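About > Who we are > The studio

Plolurley is a small games studio, and we make the sort of games we used to rush home from school to play. We've been at it for a good while now, first in a spare bedroom with a heater that clicked all through the winter, and these days in a proper set of rooms above a bakery (which has done wonders for morale and rather less for our waistlines).

Our first game was Skonden, a side-on puzzle adventure with a lighthouse, a lot of fog and a goat. We thought we'd finish it in a summer. It took three years and we rewrote the ending more times than any of us cares to admit, but people found it, and they wrote to us, and quite a few of them still do. We sold 110 copies in the first week and celebrated as though it had been a million! It paid for the second game, Villa, in which you look after a crumbling holiday house and slowly work out why the family stopped coming. Villa is a quieter thing altogether, and if you ask round the studio it's the one most of us are proudest of.

At the moment nearly everyone is working on Dravlow. It's a 3D platformer with 36 levels, a double jump we've fussed over for months, and a map you can wander about in without being nagged by arrows. We've wanted to make one of these since the very beginning — we just had to learn how first. You can play it alone or with 2 players on the same sofa, and we do think the sofa is the better way if you can manage it. 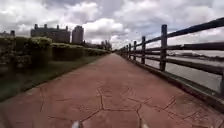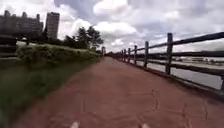 Will Dravlow be coming to consoles as well as PC?
We're making the PC version first and the console versions will follow once it's out and settled. Saved games won't carry over between them, I'm afraid, so it may be worth holding on if you know you'd like to play on your telly.

We're often asked how we decide what to make, and the answer is a bit of a muddle. Somebody brings in an idea, usually with a very rough drawing, and we give it two weeks. If we're still playing with it over lunch at the end of that time, it goes up on the wall. There are ideas on that wall that have been waiting since before Skonden, and one of them is for a game about a ferry timetable, which gets a kind word every spring and then goes back up again.

Everything is written, drawn and tested here, and the music is recorded down the road in a room with very thick curtains. We try hard to finish work at a sensible hour. When a game needs longer we move the date, as we did in June with Dravlow, and we tell you on the news page as soon as we know ourselves.

If you'd like to say hello, report a bug or send us a picture of your pet sitting on a controller, the contact page is the place to do it. We read every message, though in a busy week it can take us a few days to write back.

Page last updated 9/13/25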